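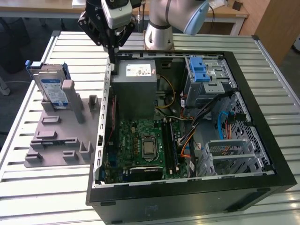

## November, reel 2 of the Wukar feature, scan and color notes

Picked up where the last entry stops. Reel 2 came back from cleaning with the head leader respliced. Perfs look fine up to the market sequence, then there is a run of torn edges on the sound side. Put it through Plella at the slow transport setting with the wet gate off.

Gate weave is worse than on the first reel. Measured it against the frame line over 3,000 frames from the start of the courtyard scene. Peak horizontal drift is 6 pixels, almost all of it after splices. Vertical is steady. Stabilizing on perfs alone fixes the drift but leaves a small jump wherever a perf is torn, so the torn section needs its own pass using the frame edge as reference. Tried both in one pass and got a visible shift at the handover.

### Color

The Calimlim print is faded toward magenta, as expected for the stock. The first correction used the gray of the courtyard wall as neutral. It held for the daylight shots and failed on the lamp-lit interior, where faces went green. Redid the interior using the tablecloth. Still a little cool in the shadows, and I left it there. Whoever grades the final version should compare against the Zondurden reference print before warming it up. Their print is shorter but the dye is in much better shape.

Do not match the two sources shot by shot. The Zondurden print was timed darker for the night scenes, and the Calimlim print has detail in the alley that goes away if it is pulled down that far.

### Missing material

Compared the cutting continuity with the scan. Reel 2 is short by 71 frames at the dance hall, split across two places:

- end of the wide shot, before the singer turns
- inside the reverse angle, at an old tape splice

The Zondurden print has the first gap complete. The second is missing from both, and the track runs straight across it. Options are a held frame or black. A held frame is less distracting on the bench monitor. Need to see it on a real screen.

### Sound

Variable-area track, scanned with picture. Heavy crackle through the torn section, otherwise quiet. Sync checked at the door slam and again at the tail. No drift. 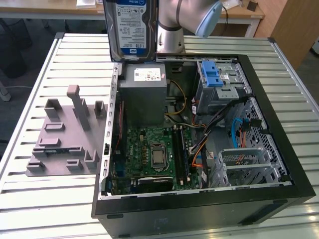

*Drive label: WD Blue, 1.0TB.*

### To do

- rerun the torn section, frame-edge reference
- export the dance hall with both versions of the second gap
- check the alley shots for clipped highlights
- rename the Plella project; it still has the reel 1 title
- ask Zondurden for their head leader, ours has no start mark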